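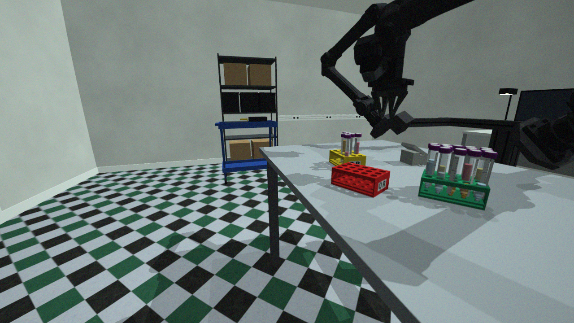 Cirkdale Amateur Mixed Martial Arts League
Minutes of the rules and fixtures meeting, February

Meeting opened 19.05. Five member clubs represented. Drolanham sent apologies and a written note on item 3. Quorum met.

1. Minutes of the previous meeting
Accepted with one correction. Under weigh-in times, "the morning of the event" to read "the evening before the event".

2. Winter card
Paid attendance was 1,097. Eleven bouts ran out of thirteen listed. Two were withdrawn at the medical check, one for a cut over the eye and one for a missing blood test result. The replacement procedure was not used in either case as the remaining reserves were outside the weight allowance.
The interval overran by 8 minutes while a cage panel was refitted. The panel clips are the older Kiiskinen pattern. Agreed to change all clips on the gate side before the next card.
Action: equipment officer to obtain a price for clips and padding together.
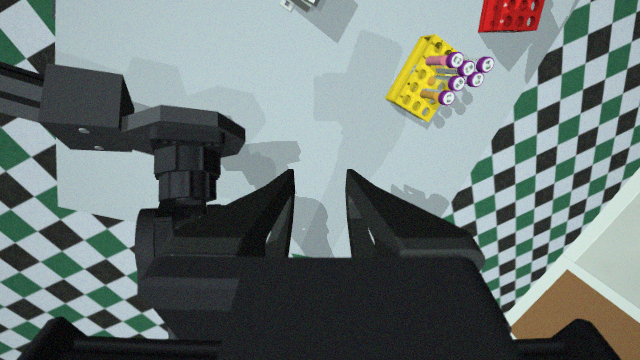 3. Scoring
The Grurus scoring tablets were used by all three judges. Paper cards were kept as a check and matched in every bout except bout six, where one judge entered round two against the wrong corner. The paper card was taken as correct and the result did not change.
Drolanham's note asked that paper cards be dropped. Discussed. Agreed to keep both methods for the rest of the season. Round scores to be read back to the judge by the table official before the next round starts.

4. Weight classes
Proposal from the junior clubs to add a class at 70 kg for novices with fewer than three bouts. The present gap between classes was said to be putting some entrants off. Against this, it was noted that only four registered novices would fall into the new class, and matching them by experience as well as weight would be difficult.

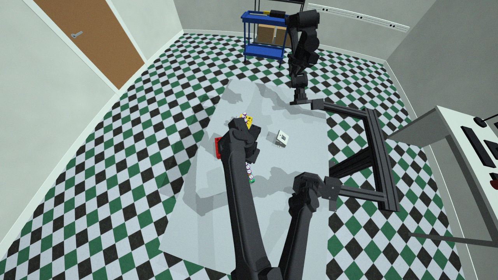
The proposal was amended to a trial on two cards, with catchweight bouts allowed where no match can be made. Carried, four votes to one. The rulebook will not be reprinted for the trial. A loose sheet will go to clubs with the entry forms.

5. Suspensions and medical cover
Three medical suspensions remain open, all following stoppages. Clubs were reminded that a suspension covers hard sparring as well as competition, and that clearance must be in writing.
The medical cover provider has raised its charge by 300 pounds per card. Accepted for the spring card only. Two other quotations to be requested.
Action: secretary.

6. Spring card
Venue held at Cirkdale. Doors 17.30, first bout 18.15. Matchmaking list closes four weeks before. Late entries will go on the reserve list and will not be printed in the programme.

7. Any other business
Glove inspection: tape over the wrist strap must be signed by the inspector in both corners. This was missed twice in winter.
The changing room rota was deferred to the next meeting.

Meeting closed 20.50.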